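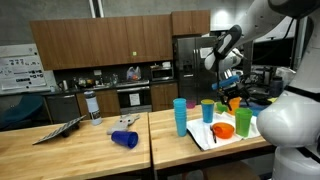
I keep hearing that teaching a robot by demonstration is the easy part. You drive the arm through the job by remote, it records what you did, you do it again, and sooner or later it gets the idea. Maybe. I've now spent 8 days on the handset for the Promham trial and I have doubts.

My first complaint is the word "teaching". When I taught my kid to put the dishes away, I didn't have to move her wrist 1437 times. That's our episode count as of this morning, 17 January 2025, and every one of those is me (or whoever drew the short straw) steering a gripper over a towel and some coloured cups.

Second, I'm not sure what it's learning. Flidholm's write-up talks about "intent". What I see in my own recordings is hesitation. I stop above a cup while I work out the depth, and I'd bet the policy will learn to stop there too. The folks at Grukier told us to throw out anything with a pause over 5 seconds. We tried it and lost most of my first two days, which stung a bit.

Moving the arm by hand was no better. It's heavy, your elbow ends up in the wrist camera's view, and you get sore.

The Tanabe people want a demo in August with cups nobody has trained on, different colour, different rim. I've asked for a plain pass rate to go with it, failures included. No answer yet. I'm back on the handset after lunch.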